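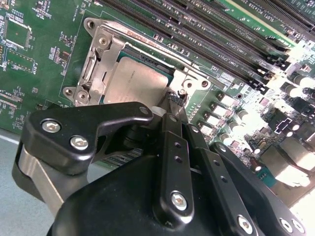
Board Cell at Garnden: Setup and Upkeep

The board cell is one arm, one bench and one gripper, and it handles server motherboards with the processor already in the socket. It was moved to its current bench in February and set up again from bare mounts. This page covers how it is kept running. The Parner cell has its own page.

Wrist camera, over a CPU socket
Green server board with the fingers up close to the socket. The red FOXCONN lettering on the retention frame and the DIMM labels are readable, and so is SLOT1 PCIe3x8 in the corner. Right of the socket the board washes out under the light.

Lighting
The bench lamp is set with a board in place, never on the bare bench. Metal parts and capacitor tops throw back a lot of light. If the printing to the left of the socket is sharp and the right side is white, bring the lamp down one step and look again. Write the new setting on the card.

Fingers and bolts
Check every finger bolt with a hex key before the first board of the day. Stop at snug. A loose finger shows up as a small drift at the tip, and it is easy to mistake for a bad camera calibration. The Dolan fingers we tried last year are still in the drawer and do not fit this bracket.

Camera
Wipe the lens with a dry cloth. Recalibrate after any finger change, after any bump, and every 100 cycles otherwise. The routine takes 4 poses. If the result is off by more than the limit on the card, run it 2 more times before touching the mount.

Height above the board
Set the approach height from the top of the retention frame. The lever on the side of the socket needs clearance too, so bring the arm in at slow speed the first time a new board type goes on the bench.

Stops
The last full run was 37 boards with two stops. One was a cable rubbing at the wrist, now tied back. The other was a Flirkov controller timeout that cleared on restart and has not been traced. If you get it again, save the log before you power down.

Spares
Finger bolts, one spare finger set and a lens cover are in the top drawer. Put a mark on the sheet when you take something.

Last updated in February. Next: belt and cable photos from the Parner cell.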